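Chapter 8
Clearing the Table

I wrote the first draft of this chapter at a table I couldn't see. I mean that pretty literally: there was a cloth on it somewhere, and under a pile of mail, a phone charger and two half-finished crossword books there was presumably wood, but I was typing with the laptop balanced on my knees and a mug on the floor next to my foot. The chapter was supposed to be on clearing surfaces. You can imagine how my sister felt about that when she came by.

So I stopped and cleared the table, and then I threw out the draft, which was full of advice I clearly wasn't taking. What you're reading is the second try.

In Chapter 7 we worked on closets and drawers, the places with doors. You can shut a door on a closet and have people over for dinner. A table doesn't give you that option (well, a long tablecloth, maybe, but only for what's underneath!). Tables sit out in the open, they're the right height for putting things down, and everyone in the house uses them. When I ran the tidying course at the Dornside community school, I asked each class to name the one surface at home they'd given up on. One March we had 23 people in the room and 17 of them said a table. The rest were split between the top of the dryer and the back seat of the car, and I let them have the back seat because it was a fair point.

By the end of this chapter you should be able to sort a mixed surface in one sitting, tell a visitor from a resident (I'll explain in a second), and set up a table so that it's easier to clear the next time. You'll need a box, a damp rag and a timer. The timer on your phone is fine as long as you don't then pick up the phone.

8.1 Visitors and residents

I use two words all through this chapter, so let me get them down now.

A resident is a thing that lives on the table. In my house that's a lamp and the fruit bowl. A visitor is a thing that came for a reason and has a home somewhere else, like scissors, or a library book, or the good pen. There's a third kind, which I call a stray, and a stray has no home at all yet. New purchases are nearly always strays. So are gifts, and so is anything a child has carried from one room to another and lost interest in.

Visitors are quick. You pick them up and walk them home. Strays are where people get stuck, and I've watched a grown man stand for a whole timer's worth of minutes holding a single roll of ribbon. He wasn't lazy. He was trying to invent a ribbon system for his entire house while the rest of the table waited! Put strays in the box and keep moving. We'll deal with the box in 8.4.

8.2 The mixed surface

A surface with only paper on it is a paper problem, and you can skip ahead to Chapter 11. Most tables aren't like that. Most tables have something valuable next to something silly next to something you bought on purpose and haven't opened, and the mix is what makes your brain slide right off it. You can't say "I'll do the paper" or "I'll do the toys" because there's one of each.
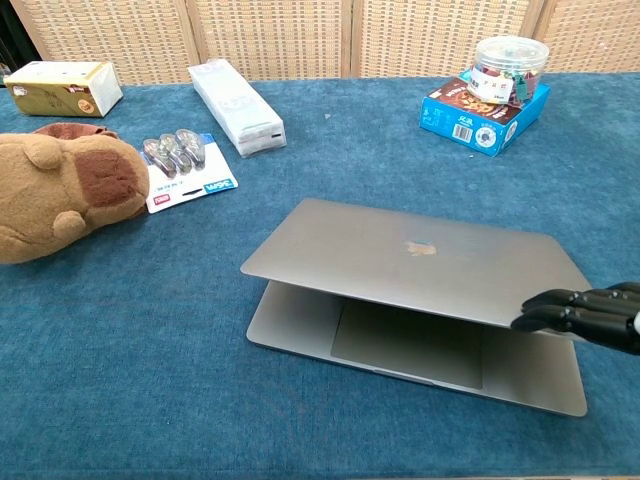
Ovidiu Văduva: I'd take the laptop off first, every time. I can't relax with a computer in the middle of a sort, and once it's gone the rest feels like nothing. The stuffed toy goes next. Leave anything still in its packaging for last, because you have to decide if you're keeping it.

I like that order, and I've come around to most of it. The laptop first, yes. Close the lid, carry it with both hands, put it on a shelf and not on a chair (I have sat on one, and I'd like you to learn from that). A plush toy is a visitor in a house with kids and usually knows where it belongs. The tissue box is the one people argue over. If you reach for a tissue at that table every day, call it a resident and stand it upright near the back. If you don't, it's visiting.

Where I part ways with Ovidiu is the unopened package. I'd put it straight in the box with the other strays and leave the deciding for later, when you're sitting down and not holding anything else.

Try this before you read on. Pick your own worst table and, without touching it, say out loud what each thing is: visitor, resident or stray. Go left to right. If you get stuck on something, say "stray" and go to the next one. Then set the timer for 8 minutes and start with whatever would cost the most to drop.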